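豆を煮る温度を測り続ける ―― エケント試作厨房に聞く乾燥豆の下処理

乾燥豆の煮込みは、レシピどおりに作っても仕上がりが揃わない料理の代表である。同じ袋の豆を同じ鍋で煮ても、皮だけが残る日と、芯まで均一に崩れる日がある。家庭向けの豆料理のレシピを開発しているエケント(Ekent)の試作厨房では、この差を浸水と加熱の条件に分けて記録している。責任者のアーザーデ・コルデスターニー氏と、測定を担当するエスマーイール・ザマーニー氏に、ひよこ豆、白いんげん豆、レンズ豆の扱いを中心に話を聞いた。

厨房の記録は二年前の二月に始まった。きっかけは、連載レシピ「ネギ(Negi)」の読者から届いた問い合わせだったという。ネギはエケントが出している豆と穀物の料理シリーズの名で、野菜の葱とは関係がない。

「ひよこ豆の煮込みの回で、『弱火で一時間』と書きました。すると、一時間では硬いという人と、四十分で崩れたという人が同じ週に書いてきた。どちらも手順は守っていました。時間だけを書くレシピには情報が足りないと判断して、測ることにしました」とコルデスターニー氏は言う。

これまでに残した加熱の記録は1073件になる。一件ごとに、豆の種類、袋の開封からの日数、浸水の時間と水温、塩の濃度、鍋の材質、加熱中の水温、試食による硬さの評価が並ぶ。硬さは五段階で、三が「舌で潰れるが形は残る」、五が「ペーストにできる」にあたる。評価者は毎回二人で、点が二段階以上離れた場合はその件を保留にする。

浸水について、ザマーニー氏はまず水の量と塩から説明を始めた。

「豆の重さの四倍の水を使います。吸水した豆は重量で二倍強になりますから、三倍でも足りることは足りる。ただ、三倍だと上のほうの豆が途中で水面から出ることがあります。出た豆は吸水が遅れ、煮たときに硬い粒として混ざります。塩は水一リットルに対して十五グラムです」

塩を入れて浸水すると豆が硬くなる、という説は根強い。同氏はこれを否定する。

「うちの記録では逆です。豆の皮にはペクチンがあって、カルシウムとマグネシウムで橋がかかったような構造になっている。塩水に浸けておくと、その一部がナトリウムに置き換わり、皮が柔らかくなります。塩水に浸けた白いんげん豆は、真水のものより皮の破れが少なかった。皮が伸びるので、中身が膨らんでも裂けにくいわけです」

浸水時間は、室温が二十度前後ならひよこ豆で八時間から十二時間、白いんげん豆で八時間とする。夏場は冷蔵庫に入れ、その場合はどちらも四時間ほど延ばす。室温のまま十六時間を超えると、ひよこ豆では水面に泡が出て匂いが変わるため、記録から外して廃棄している。

レンズ豆は浸水しない。皮を除いた赤レンズ豆はもちろん、皮付きの緑や茶のものも同じである。「粒が薄いので、水は加熱中に中心まで届きます。浸水すると煮崩れの幅が狭くなりすぎて、二、三分の差で別の料理になる」とコルデスターニー氏は説明した。

浸水後の水は捨て、新しい水で煮る。浸水水を使い続けた場合との味の差は小さいが、塩分の計算が面倒になるという理由が大きい。煮る水の塩は一リットルに五グラムとし、最後に味を見て足す。 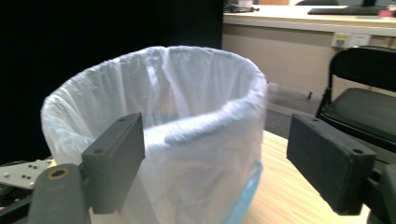

加熱の話に移ると、ザマーニー氏は温度の区分を示した。沸騰させる段階、保持する段階、火を止めて置く段階の三つで、この厨房ではそれぞれを別の工程として書いている。

最初の沸騰は省略できない。とくに赤いんげん豆はレクチンの一種を多く含み、加熱が足りないまま食べると嘔吐や腹痛を起こす。同厨房では、いんげん豆の類はすべて、浸水後に新しい水で十分間以上しっかり沸騰させてから火を弱めている。

「低温調理の鍋だけで仕上げようとする人がいますが、いんげん豆ではやらないでください。八十度付近で長く置いても、十分に無毒化されないことがあります。ここは好みの問題ではないので、レシピでも必ず独立した一行にしています」

保持の段階では、水温を九十三度から九十六度に置く。表面が静かに揺れ、鍋の縁に小さな泡が続く程度である。沸騰を続けた場合、豆同士がぶつかって皮が剥がれ、煮汁が濁る。ひよこ豆ではさほど問題にならないが、白いんげん豆では見た目に差が出る。

鍋の蓋は少しずらす。完全に閉めると家庭の弱火でも沸騰に戻りやすく、開け放すと水面が下がって豆が露出する。蓋を一センチほどずらした状態で、差し水は一時間に一回あれば足りる。差し水には熱湯を使う。冷水を入れると保持温度まで戻るのに時間がかかり、その間の加熱時間が読めなくなる、とザマーニー氏は言う。

条件を揃えても、豆そのものの差は残る。同厨房が最も大きな要因と見ているのは豆の古さである。乾燥豆は高温多湿の場所に長く置かれると、煮ても柔らかくなりにくい状態に変わる。英語圏で「ハード・トゥ・クック」と呼ばれる現象で、浸水で十分に膨らんだように見えても、中心が粉っぽいまま残る。

「袋に書かれているのは賞味期限で、収穫の時期は分からないことが多い。ですから、新しい袋を開けたら、まず少量で試し煮をします。三十五粒です」とコルデスターニー氏。

粒数には理由がある。同厨房では試し煮の際、35粒を浸水させて煮、四十分の時点から五分おきに三粒ずつ取り出して硬さを見る。十回取り出してなお数粒が残り、最後の確認に使える数として決めた。三粒とも評価が三に達した時間を、その袋の基準時間として袋に書いておく。

ひよこ豆の場合、基準時間はおおむね五十分から八十分の間に入る。九十分を超えた袋は煮込みには使わず、重曹を加えてペースト用に回す。

重曹の使い方について、測定補助を務めるマフサー・ガーセミー氏が途中から加わって補足した。

「浸水の水に入れるか、煮る水に入れるかで結果が違います。煮る水に入れると速く柔らかくなりますが、量を間違えると石鹸のような味が出ます。うちは浸水に入れて、捨てて、すすぐやり方です。水一リットルに小さじ半分。これで残る味はほとんど分かりません」

ただしレンズ豆には使わない。皮が溶けるように崩れ、色もくすむためである。白いんげん豆も煮込みにする場合は使わず、ピュレにするときに限る。

逆に、豆を柔らかくしない材料もある。トマト、レモン汁、酢、ザクロの濃縮液といった酸は、皮のペクチンを分解しにくくする。トマトの煮込みに硬い豆を入れ、そのまま二時間煮ても硬いという相談は、いまも毎月届くという。

「順序の問題です。豆の硬さが四になってから酸を入れる。三では早い。入れた時点でほぼ止まると考えてください。その代わり、止まる性質は利用できます。白いんげん豆をトマトで煮ておけば、翌日温め直しても形が崩れません」とザマーニー氏は述べた。

水の硬度も影響する。カルシウムの多い水で煮ると、塩による浸水の効果が打ち消される方向に働く。同厨房は二つの地域の水道水で同じ袋のひよこ豆を煮比べ、硬度の高いほうで基準時間が十二分延びたことを記録している。硬い水の地域に住む読者には、浸水の塩を増やすよりも、浸水と加熱の両方に浄水か軟水を使うことを勧めている。費用が気になる場合は、浸水だけでもよい。

鍋の材質は、予想より差が小さかった。鋳物の琺瑯鍋、厚手のステンレス鍋、土鍋の三種で比べ、保持温度が同じなら硬さの評価に差は出なかった。違いは温度の保ちやすさにある。薄いアルミの鍋は火加減の変化がすぐ水温に出るため、確認の頻度が増える。

圧力鍋については、同じ建物で調理器具の検証をしているグルキエル(Gurkier)のシャハーブ・デフガーン氏の担当になる。エケントの圧力鍋用レシピは、氏の検証を経てから公開される。

「家庭用の圧力鍋は、機種によって作動圧に幅があります。『加圧十五分』と書いても、届く温度が違えば結果は揃いません。ですからレシピには作動圧の範囲を添えます。浸水したひよこ豆なら、高圧で十二分、自然に圧が下がるまで待つ。急に圧を抜くと、内部の水が一気に沸いて皮が裂けます」

デフガーン氏はもう一点、充填量を挙げた。豆は膨らむうえに泡が出るので、水を含めて鍋の三分の一までを上限とする。多くの説明書に書かれている数値だが、読まれていないことが多い。泡が蒸気口に入ると圧の調整が利かなくなる。油を小さじ一杯入れて泡を抑える方法もあるが、上限を緩める理由にはならない、と氏は繰り返した。

火を止めたあとの工程は、レシピで最も省かれやすい。同厨房では、硬さが四になったら火を止め、蓋をして三十分、煮汁に浸けたまま置く。この間に粒の間のばらつきが縮まり、塩も中心に入る。ざるに上げてすぐ冷ますと、表面が乾いて皮に細かい皺が寄り、割れる。

「サラダに使う豆でも、冷ますのは煮汁の中です。急ぐなら鍋の底を氷水に当ててください」とガーセミー氏は言う。粗熱が取れたら浅い容器に移して冷蔵庫に入れる。室温に長く置くことは勧めていない。冷蔵で四日、煮汁ごと冷凍して三か月を保存の目安としている。

煮汁は捨てない。ひよこ豆の煮汁は澱粉と蛋白質を含み、ピュレの固さの調整に使える。冷えるとゼリー状に固まることがあり、これは傷んだ印ではない。白いんげん豆の煮汁はスープの半量まで置き換えられる。赤いんげん豆の煮汁は色と渋みが強いので、煮込みの中で使い切る。

試作中のレシピも聞いた。ひよこ豆と大麦を一つの鍋で煮るスープで、仮にズシス(Zusis)と呼ばれている。担当のミトラー・ターヘリー氏によれば、課題は二つの材料の加熱時間を合わせることだった。

「押していない丸麦は四十五分で食べ頃になりますが、そのあとも煮汁を吸い続けます。ひよこ豆と同時に入れると、豆が仕上がるころには麦がほとんど粥になっている。それで、豆の基準時間から三十三分を引いた時点で麦を入れ、残りは余熱で仕上げることにしました」

33分という値は、麦を入れて再び保持温度に戻るまでの時間を含む。基準時間が六十分の袋なら、二十七分で麦を入れる計算になる。読者に引き算をさせることには厨房内でも異論があり、公開版では基準時間ごとの早見表にする予定だという。

味付けは玉葱、クミン、乾燥ミントで、玉葱は別の鍋で色づくまで炒め、豆の評価が四になってから加える。炒め油にターメリックを入れる場合は火を止めてからにする。焦げたターメリックの苦みは、あとから調整できない。レモンは器に盛ってから絞る。

一人前の豆は乾燥重量で五十グラム、麦は二十グラムとし、四人分で水は一・八リットルから始める。翌日に残した分は麦が煮汁を吸って重くなるので、湯で伸ばし、塩を見直す。ターヘリー氏は、冷凍する分は麦を入れる前に取り分けるのがよいと話した。

最後に、温度計を持たない家庭ではどうすればよいかを尋ねた。コルデスターニー氏は、温度計がなければ豆が煮えないわけではないと前置きしたうえで、優先順位を挙げた。塩水で浸水すること。いんげん豆は最初に十分間沸騰させること。酸を後にすること。袋ごとに試し煮をして時間を書いておくこと。水温の管理はその次に来る。

「ネギの読者に、自宅の基準時間を送ってもらったことがあります。2127通届きました。温度計を使っている人と使っていない人で、試し煮をした人同士なら、仕上がりの満足度に目立った差はありませんでした。自分で申告した数字なので、きちんとした試験とは言えませんが、試し煮の手順はそれ以来、豆のレシピの冒頭に置いています」

記録は現在も続いており、次は黒目豆とそら豆を扱う。乾燥そら豆は皮を剥くか残すかで工程が分かれるため、二つの表に分けて測り始めたところだという。ザマーニー氏の手元の表では、皮付きのほうはまだ浸水の欄しか埋まっていなかった。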